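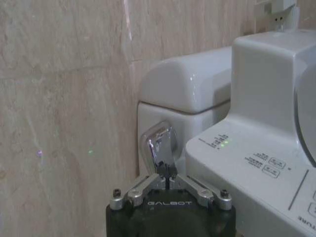

Lining up on the flush lever, wrist camera view.

I said last time that I would leave the bathroom until the kitchen jobs were working properly. I didn't manage that. The kitchen tap is still unreliable and I've spent most of January on the toilet instead.

The job sounds small. The arm comes up to the tank, finds the lever, pushes it far enough to start a flush, lets it come back, and moves away without touching anything else. A person does this without looking. For the arm it has been the most awkward thing I've tried in the house so far, for a few reasons.

The first is the chrome. The lever is polished like a mirror and so is the plate it's set in, so what the camera gets is mostly bright streaks, and they move when the arm moves. My first detector was trained on pictures of the matt plastic lever at the workshop in Brolton, and it was no use at all on this one. It kept choosing a highlight and calling it the end of the handle. I took 835 new pictures over two evenings, with the ceiling light on and off and the door open and shut, and labelled them all by hand. That helped more than anything else I did. The marble-pattern tiles are glossy too and throw back small coloured spots from whatever is lit in the room, but the new detector ignores those.

The second is space. The control unit for the bidet seat sits right in front of the tank, and its buttons face up on a sloping panel. If the arm comes in too low or swings across, a finger post can catch one. I would rather not find out how much force those buttons take. I've drawn a keep-out box over the whole unit with a 7 mm margin, and the planner has to come up from below with the fingers open in a shallow V and the lever between them. The plug and cable behind the seat have a box of their own.

The third is the lever itself. It has a bit of free travel, then the resistance of the flapper, then a hard stop. If you push by position you either stop short and get a dribble or run into the stop. I changed to pushing until the wrist load passes a threshold, holding for 2 seconds, then backing off at half speed. Selim Sönmez suggested the hold. He did the same thing on a drinks machine in Skustdale and said that a short push was the cause of nearly all his failures. It was the cause of most of mine.

I tried rubber caps on the finger posts so they wouldn't mark the chrome. They gripped too well and dragged on the lever on the way out, so I took them off and now push with the flat of the linkage, with a strip of felt tape on it when I'm doing long runs. The felt needs changing often. If anyone knows a thin tape that slides on chrome and survives a damp room, please leave a comment.

Water is the other cost. I did the early tests with the supply valve shut and the tank empty, which is fine for checking the path but wrong for the force, as the flapper lifts far too easily. For tuning you need a full tank and you have to wait for it to refill every time. I read a lot on the edge of the bath.

Still to do: the approach when the seat lid has been left up, which changes the outline enough to upset the planner, and some sort of check that the flush has happened. I think a microphone is the easiest way. Selim wants to use the load reading on the return stroke. We'll try both on Friday if the new cable from Soylu has come — the old one has a break near the wrist and drops out when the last joint turns past a right angle.

The tap is next after that.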